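4.2 双手交接与瓶身重定向

前面 4.1 讲的都是单手抓取，说实话那部分做起来挺顺的，顺到我一度以为这篇文章能提前写完。然后就进了双手这一节，我在这里卡了很久。这一节我想把过程也写进来，不光写最后那张表，因为我自己读别人论文的时候，最想知道的往往就是作者在哪儿绊了一跤（而这些东西通常会被删得干干净净）。

先把任务说清楚。桌上散放几个塑料瓶，姿态随意，有的还会互相压着。机器人要用一只手拿起其中一个，在空中调整它的朝向，另一只手过来扶住瓶身，两只手一起把瓶子转到目标姿态，最后放下。目标姿态由瓶颈方向和标签朝向两个量共同决定。我们把整个任务叫做 Pinham 任务，名字来自我们最早那套测试脚本的文件夹，后来大家叫顺了口，就没再改。

为什么选瓶子？一开始我是想用方盒子的，方盒子好啊，六个面清清楚楚，姿态估计也省心。可是方盒子太配合了，两只手一夹，面贴着面，误差自己就被压没了，最后你根本不知道是策略学得好，还是几何形状帮了大忙。瓶子就不一样：瓶身是圆的，夹不正就滚；瓶颈是透明的，深度图在那一段经常一团糟；一捏还会变形。三样麻烦凑到一起，正好把我关心的问题全逼出来了。

4.2.1 策略结构

整体框架沿用第 3 章的 Baidoo 策略，这里只说改了什么。

Baidoo 原本给左右两只手各配一个动作头，共享一个视觉编码器。单手任务里这样做没什么问题，另一只手停在原位就行。到了双手任务，毛病马上就露出来了：两个动作头各算各的，左手觉得该往上抬，右手觉得该往里推，合起来就是在掰瓶子。我第一次看回放的时候真的吓了一跳，瓶身被拧得明显凹下去一块，两只手谁都不肯让。

后来我加了一个很小的模块，让两个动作头在输出之前互相看一眼对方的中间特征。结构上就是一层交叉注意力，参数量很少，写起来也就一会儿的事。麻烦的是放在哪里。放得太早，两只手会变得过分同步，左手一动右手就跟着动，像照镜子一样；放得太晚，又等于没放。我试了好几个位置，最后定在动作头的倒数第二层，后文所有结果都用这个版本。

另外一个改动是动作的表示方式。原来两只手的目标位姿都写在机器人基座坐标系下，现在主手（就是先抓住瓶子的那只）保持不变，辅手的目标改写到主手腕部的坐标系下。这样一来，主手带着瓶子怎么晃，辅手要学的那个相对位置基本是稳定的。这个主意一点都不新，做双臂装配的人早就在用，我只是拖到很后面才想起来试，试完有点懊恼，前面好多时间都白花了。

主手和辅手的角色由策略自己决定，我没有硬性规定左手还是右手。训练数据里两种情况都有，左手当主手的更多一些，这是演示员的习惯带来的，我没有去做平衡。

4.2.2 数据采集

训练数据一共 420 条遥操作演示，全部在同一张台面上采集。每条演示从双手处于初始位置开始，到瓶子放稳、双手撤开为止。瓶子的初始摆放由脚本给出，脚本会故意安排一些瓶子互相靠着或者压着的情形，占到总数的一小部分。

采集流程本身没什么好讲的，我只说两件让我们返工的事。

第一件是瓶子的标签。最早一批演示里，标签朝向基本都是朝上的，因为人摆瓶子的时候下意识就会让标签冲着自己（我自己也这样，改都改不掉）。策略学到的东西就偏了，它以为标签永远能看见，一旦标签转到下面，它就开始犹豫，手停在瓶子上方来回试探。后来改成由脚本指定标签的角度，摆放的人照着做，这个问题才缓下来。那一批旧数据我全扔了，没有算进上面的总数里。

第二件是演示的节奏。熟练的演示员动作很快，主手还在抬，辅手已经凑过来了，看着很漂亮，学起来很痛苦。策略从这些数据里学到的是“两只手差不多同时到”，可是它自己的主手没有那么稳，辅手一到就撞上去。我们后来要求演示员在主手把瓶子抬稳之后稍微停一下，再动辅手。这样采出来的数据看着有点呆，训练效果却好得多。这里面应该有更讲究的做法，比如把节奏作为条件喂给策略，我还没来得及试，先记在这里。

还有一点要交代：数据没有做镜像增强。双手任务里做镜像听上去很诱人，左右一翻，数据翻倍，谁不喜欢呢！可是我们两只手末端的安装方式并不对称，腕部附近挂的东西也不一样，镜像之后图像和真实硬件对不上。我试过一次，结果比不做还差，就放弃了。

4.2.3 对比方法

对比的方法有 2 个。

一个是原版 Baidoo，也就是没有交叉注意力、辅手目标写在基座坐标系下的版本，用同样的数据重新训练过。另一个是 Astumex，这是我们组早些时候做的一套基于规划的双臂系统，先估计瓶子的位姿，再由规划器给两只手分别生成轨迹。Astumex 不需要演示数据，但是需要瓶子的三维模型，我们给它提供了准确的模型，所以在这一点上它是占了便宜的。

我知道会有读者问，为什么不多比几种方法。我的回答是，双手硬件上每加一种方法，工作量都很实在，要重新对齐接口、重新调安全限位，调不好还会伤到手指。我宁愿把这两个比得扎实一点。如果有人愿意在自己的平台上做更大范围的比较，我很欢迎，评测脚本会随文章一起放出来。

4.2.4 评测方式

评测场景取自我们的 Plastcombe 测试集，里面有 16 种初始摆放，每种重复 5 次，所有方法用完全一样的摆放。训练时没有出现过其中任何一种摆放。

一次试验算成功，要同时满足这样几个条件：瓶子最终的瓶颈方向和标签朝向都落在允许范围内；过程中没有掉落；没有触发力矩保护。只要有一条不满足就算失败，不给部分分。我在预实验里用过打分制，抓起来给一点，转过去再给一点，结果三种方法的分数挤在一起，看了半天也看不出谁好谁坏，于是就换成了现在这种一刀切的办法。严是严了一点，读起来痛快。

力矩保护的阈值对三种方法是一样的。这一点我特别想强调，因为阈值放宽之后原版 Baidoo 的成绩会好看不少，代价是瓶子被捏得不成样子。要是换成玻璃瓶，后果就不用我说了。

4.2.5 结果与观察

总的趋势很清楚：在单个瓶子、周围没有遮挡的摆放里，三种方法差距不大，Astumex 甚至略占上风，毕竟它拿着准确的模型，规划出来的轨迹干净利落。差距出现在瓶子互相靠着或者压着的那些摆放里。原版 Baidoo 在这里掉得最厉害，Astumex 次之，改过之后的版本下降最少。各种摆放的逐项成绩放在附录里，正文就不占地方了。

比成绩更有意思的是失败的样子。我把所有失败的回放从头到尾看了一遍（看到后来眼睛都花了），大致能归成几类。

原版 Baidoo 最典型的失败是我前面说的“掰瓶子”。两只手都抓得挺好，就是不商量，力矩越攒越大，最后触发保护停机。这一类在加入交叉注意力之后明显变少，没有完全消失。剩下的那些大多发生在主手刚改变方向的一瞬间，辅手跟不上。

Astumex 的失败基本都出在感知上。透明瓶颈那一段深度缺失，位姿估计就容易沿着瓶子的轴线滑出去一截，规划器信以为真，辅手就到了错误的地方，有时候干脆扑空。我们试着给它加了一个基于轮廓的修正，好了一些，但是两个瓶子交叠的时候轮廓也会连成一片，又绕回来了。

改过之后的版本，失败多半出在最后的放置阶段。转是转过去了，松手的时候瓶子又滚了一点，标签朝向超出范围。这一类我目前没有很好的办法。圆瓶子放在平面上本来就容易滚，人放的时候会用手指挡一下，等它停稳再撤手。策略偶尔也会这么做，看得出来是从演示里学来的，可惜不稳定。也许该在松手之后加一小段观察，让策略确认瓶子不动了再撤，这个留给下一版。

还有一个我没料到的现象。加入交叉注意力之后，辅手学会了一种很省事的支撑方式：它并不总是去抓瓶子，很多时候只是把手贴在瓶身中段，靠接触把瓶子稳住，转动主要由主手完成。训练数据里确实有这样的演示，但并不占多数，策略却明显偏爱它。我猜是因为贴比抓容错，手指不用对得那么准，瓶身圆不圆也不太要紧。原版 Baidoo 也会贴，可是它贴的时候还在往里推，贴着贴着就把瓶子推歪了。

这件事让我对“双手协调”有了点新的想法。我们在设计任务的时候，默认两只手都要抓牢，连成功条件里都隐约带着这个假设。可是放在这个任务上看，辅手要做的事情其实很轻，时机对、位置对，比抓得紧要紧得多。后面第 5 章的接触力分析就是顺着这个想法做的，有兴趣的话可以直接跳过去看。

4.2.6 交叠摆放的细看

交叠这一类值得单独拿出来说几句，因为它最难，也最能说明相对坐标系那个改动到底有没有用。

难点在于辅手靠近的时候，下面或者旁边还有别的瓶子。在基座坐标系下，辅手的目标点稍微偏一点，手背或者指尖就会碰到邻近的瓶子，瓶子一滚，后面全乱。改到主手腕部坐标系之后，辅手接近的位置跟着被拿着的瓶子走，碰到邻居的情况少了很多。我做了一个拆分实验，只保留交叉注意力、去掉相对坐标系，交叠摆放里的成绩就退回到和 Astumex 差不多的水平；反过来，只保留相对坐标系、去掉交叉注意力，碰撞少了，“掰瓶子”又回来了。两个改动各管一摊，缺了哪个都不行。

视觉上的遮挡也不能忽略。头部相机往下看，手臂和手会挡掉不少东西，被压在下面的瓶子经常只露出一小截。我原先担心策略会因此把两个瓶子认成一个，回放里这种情况有，但比我想的少。腕部的感知应该帮了忙，关掉它之后错认的次数就上去了。

交叠摆放里双手配合时的样子见图 3。
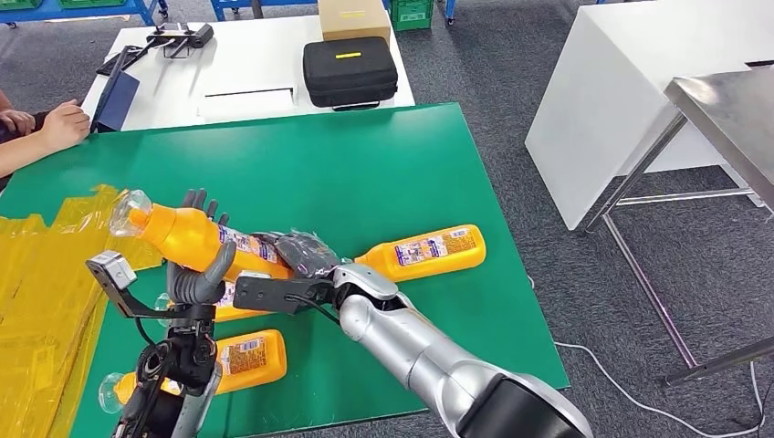 图 3　交叠摆放下的双手配合，头部视角。左手斜着握住橙色瓶子，右手贴在瓶身中段，交叉处的下方还横着另一个瓶子。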